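How to Check a Simulated Kitchen Run Before You Believe the Score

Print this page | E-mail this page

Our club entered the household track of the Steltada student challenge with a simulated arm in a simulated kitchen, and by December we had a success rate we were proud of. Then Henrike Meinecke asked to watch the runs instead of the spreadsheet. It was a long Saturday. What follows is the checking routine that came out of it, written for teams who are using the same kind of setup and who are, in my opinion, trusting it too much.

You'll need your saved episodes, the per-step logs, and two people. One person alone will start skimming by the tenth episode. I know I did.

1. Pull a random batch, including failures

Take 10 episodes from the evaluation set. Use a random seed and write the seed down. Don't let the person who trained the policy choose, even if that person is very nice and it's late. Our batch came from 2000 evaluation runs, and the ones we'd been showing to visitors weren't anything like the typical one.

2. Watch the close view first

Everyone wants to start with the wide view because it looks like a robot doing a job. Start with the view near the gripper. You can see very little of the kitchen from there, and that's useful, because what you can see is what a policy using that view has to work with.
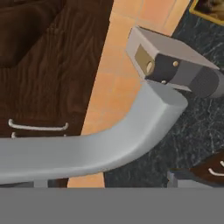

Close view of the mechanism, with cabinets, tile and marble behind.

Step through slowly and write down, for each stretch of the episode, whether the object named in the task can be seen at all. Not whether you know where it is. You know the kitchen layout and you'll fill in the gaps without noticing. We had episodes where the task object was out of this view for long stretches and the policy went to the right spot anyway. You could call that good use of the other camera. I'd want to see it proved, and step 5 is how you do it.

3. Now the wide view, with the sound argument off

By "sound argument" I mean the teammate who explains what the robot is trying to do. Ask them to be quiet for one full pass. Write down only what you see: arm moves left, fingers open, fingers close. Our notes were full of phrases like "goes for the ladle" when all anybody had seen was an arm stopping near a wall with four utensils on it.

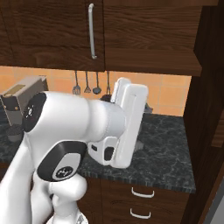
Mark the first frame where the fingers touch something and the last frame where they let go. If you can't find the first frame, check the contact log, and if the log and your eyes disagree, save that episode in its own folder. Ours is called Foley, for reasons that stopped being funny.

4. Compare your marks with the success flag

Our task wrapper, Kandance, calls an episode a success when the object's final position falls inside a target box. That's all it checks. An object knocked into the box counts. So does one that was dropped into it from much too high. Put three columns on paper:

Flag says success, we agree
Flag says success, we don't
Flag says failure, we'd have passed it

The middle column is the one to bring to your mentor. The third is usually smaller, but look at it, because a picky flag will push your training in strange directions.

5. Break the thing on purpose

Blank out the close view and run 100 episodes. Then put it back, blank out the wide view, and run another 100. Then move the target object somewhere the training data never had it and run again. If the score barely moves when you take away a view, your policy wasn't leaning on that view, whatever your poster says. If it falls apart when the object moves, you may have a policy that memorized a kitchen.

We had 163 demonstrations, all in one kitchen. I don't think any amount of clever augmentation turns that into "household skills," and I'd be careful with any team that says theirs did.

6. Write the result in one ugly sentence

Say which simulator scene, how many runs, which flag, and what you found in the middle column. Ours took up four lines and had a semicolon in it. Knut Mühlbauer wanted to cut it down for the poster. We kept the long version.

Files for the three-column sheet are in the Vovutmont folder on the club drive. If you change the sheet, change the version number too.

Comments

Ruth: We tried step 5 with the close view blanked and the score went up. Is that possible?

Author: Sure. Check that you really blanked it first. Then run it again with a different seed before you tell anyone.

Knut M.: For the record, I still think four lines is too long for a poster.

dpk: Isn't ten episodes way too few to say anything?

Author: Too few for a rate, yes. It's plenty for finding out that your flag is wrong. If the first batch looks clean, pull another.

Marcy T.: Does the sheet work if we only have one camera? Our team is starting in the spring and the second view isn't set up.

Author: It does. Leave out step 2 or 3, whichever view you don't have, and in step 5 just do the moved object.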